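3.2 Collecting the Kitchen Demonstrations

We gathered all of our teaching data at the Clemstead site, at one white table that we kept dressed as a small play kitchen. Our hope was to learn how much a patient person at the remote controls can pass along to an arm in a fairly short time, and so we tried to keep the chores homely and familiar. The operator drives the arm through Jutgate, our teleoperation software, and every run is saved whole, including the pauses and second thoughts. In the end we kept 1,489 runs for training (Figure 4).
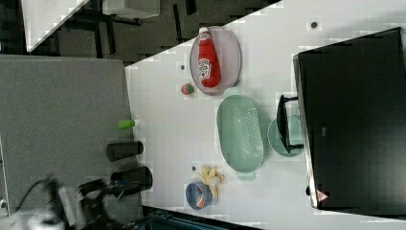

Figure 4. Tabletop with toy foods, a ketchup bottle on a plate, and a mint-green colander.

New operators were given a gentle start. Each of them spent the first morning simply moving the arm over the table and back, with no goal at all, until the delay between hand and gripper stopped feeling strange. After that they worked through six chores in whatever order they liked. We had planned a fixed order at first, but people grew tired of it, and tired people teach

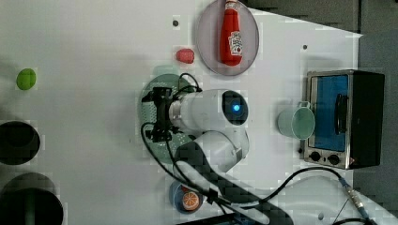
in a hurried way that the policy is only too happy to copy. Letting them choose cost us a little balance between chores – we correct for this in Section 3.4 – and gave us much calmer motion in return. 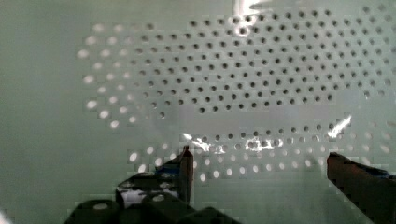 Close-range views deserve a word of their own, as they gave us more trouble than we had expected. The overhead view is good at telling the arm where to go, but the last stretch of a reach depends largely on what the wrist camera sees. With the mint-green colander, that view can be almost nothing but staggered rows of small holes, with bright glare across the glossy plastic in several places and both fingers wide apart in front of it. A pattern that repeats so evenly offers few landmarks, and we found it kinder to the policy to have operators approach slowly. We added 293 slow approaches for this purpose, all labeled under the Rawat scheme.

We also kept 508 runs in which the operator changed course partway through. Earlier in the project we would have thrown these away, and we are glad we did not, for they hold a good deal of what a person knows about getting out of an awkward spot. 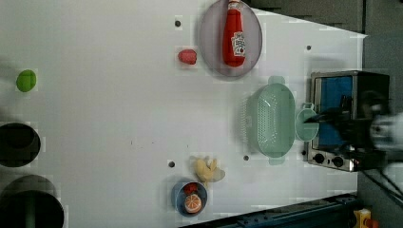 3.3 Sorting and Labeling the Runs

Each saved run was read into Flovley, our labeling tool, and split at the points where the gripper opened or closed. Two readers marked every split separately, and where they differed we kept the earlier mark.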